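Cillach Community Laundry and Mending Room
Frequently Asked Questions
Updated Aug 13, 2026

Who may use the laundry and mending room?

Any resident of the Cillach housing estate aged 16 or over may book the machines and the work tables. Residents of the Zoreck building have the same rights as all other tenants. Guests may accompany a resident but may not hold a booking in their own name.

How do I register?

Bring your tenancy agreement or a recent rent statement to the estate office. Registration takes a few minutes and you will receive an access card the same day. The card opens the street door, the laundry and the mending room. It does not open the drying loft, for which a separate key is issued on request.

Is there a charge?

Registration is free. Wash cycles and dryer cycles are charged to your card and appear on your monthly rent statement. Use of the mending room is included in the rent. A replacement for a lost card is charged at the rate shown in the current price list, available from the office.

How far ahead can I book?

Up to 43 days. Each household may hold 2 open bookings at a time. A booking that has not been started within the first half hour is released to other residents, and the system does not send a reminder before this happens.

Which items may not be washed in the machines?

Horse blankets, rubber-backed mats, items soiled with oil or paint, and anything filled with loose foam. Down comforters may be washed in the large machine only. Please check pockets before loading. Coins and hairpins are the most frequent cause of pump repairs, and the cost of a repair may be passed on to the household concerned.

May I bring my own detergent?

Yes. Liquid and powder are both accepted. Fabric dye is not permitted in any machine, including the products sold as machine-safe.

What does the mending room offer?

Sewing machines, an overlock machine, an ironing station and a cutting table. Thread in black, white and gray is provided. Other colors, zippers and buttons should be brought from home – the drawer of leftover buttons is open to everyone.

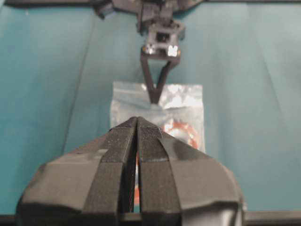
Residents who have not used an overlock machine before are asked to attend one introductory session with Brynhildur Kjærgaard. Sessions are held in small groups and can be booked at the office. No introduction is required for the ordinary sewing machines, but the threading guide kept beside each one should be followed, and needles should be changed after work on denim or canvas.

Can children come along?

Children are welcome in the mending room when accompanied by an adult. They may not operate the iron or the overlock machine.

What happens to clothes left behind?

Items are kept for one month on the shelf by the office door. After that they are given to the Havlíček clothing exchange. Underwear and single socks are discarded.

Who do I contact about a fault?

Report faults in the laundry to Leif Bundgaard and faults in the mending room to Dagný Hauksdóttir. Both can be reached through the estate office. Please state the number on the front of the machine. If water is escaping, press the red stop button by the door first and then call the emergency line printed on your card.

Are there any closures?

The laundry closes for servicing for one week in December. The dates are posted in each stairwell. The mending room stays open during that week, with the exception of the ironing station.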